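Hand Grippers and Robot Arms at the Briltgate Workshop: Frequent Questions from Staff

Last updated: 17 May 2019

Since we announced the automation project, many colleagues have written to me or stopped me in the corridor. I collected the questions which came more than once. If yours is missing, please write to me and I will add it.
Yesenia Correa, Operations

Which work is going to be automated?
For now, two tasks on the finishing side: moving small parts between the trays and the tables, and clearing the tables at the end of a batch. Assembly, packing and repairs stay as they are. There is no decision about other tasks, and I prefer to say this openly than to promise that there will never be one.

Why do we have to hold a gripper in our hand, if the robot is going to do the work?
The arm learns from recordings of people. You do the task with the hand gripper, the camera on it records what the fingers do, and later Cladeo uses the recordings to train the arm. The fingers of the arm have the same shape as the ones you hold, so a movement which is not possible for you with the gripper is also not possible for the arm.

How many recordings are necessary?
Cladeo asked us for 1000 for each task. A failed attempt should be marked as failed and kept. Please do not delete it.

Do I have to participate?
No. Recording is voluntary, and a person who says no does not have to explain it to the shift lead. If you said yes and you want to stop, tell Lautaro Farías and he will change the plan from the next shift.

Is recording time paid?
Yes, as normal working time. A session is maximum 60 minutes and after it you go back to your usual place or take your break, depending on the hour. It does not count against your output for the day. In the first weeks some output sheets were filled in wrongly because of this, and those were corrected.

My wrist hurts after a session. What should I do?
Stop, and tell Lautaro the same day. The gripper is not heavy, but the trigger is stiff and the position of the hand is strange in the beginning. You can change hands between recordings. We asked for a softer spring and we are still waiting for the answer.

What does the camera see?
What is in front of the fingers, with a wide view. This is mostly the table, but it can also take in a piece of the room behind. There is no sound. If a face was recorded by accident, write down the time and Dexter Samonte will remove that part.

Who can watch the recordings, and for how long are they kept?
Dexter, the training team at Cladeo, and you, for your own sessions. Your manager cannot open them. They are kept in Heveck for 365 days and then deleted. They are not used for evaluating the speed or the quality of a person, and this sentence is also in the agreement which the staff representatives signed.

Will I lose my job?
This is the question I receive most, and usually in private. The agreement says that no permanent position is closed because of the arms before the review in August. After the review we will publish the results to everybody at the same time. I do not know today what they will say.

What new work is there?
Each arm needs a person who prepares the table, starts the program and takes over when the arm stops. Fermín Carrasco was the first to be trained for it, and two more places are open. The training is during working hours and there is a higher pay level after you pass - the form is with Pascual Sepúlveda.

How should the table look before I start recording?
Remove cups, phones and tools which do not belong to the task. Wipe the surface. Keep the lamp where it is, and do not worry about shadows, the arm will have to work with them too. Open the fingers fully and hold them over the wood before you press record.

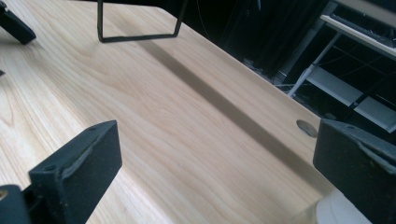
When you finish, press the button again and wait for the short signal before you put the gripper down. Look at the pads on the fingers at the end of each session. If one is coming loose, hand the gripper in to Dexter and take another from the cabinet.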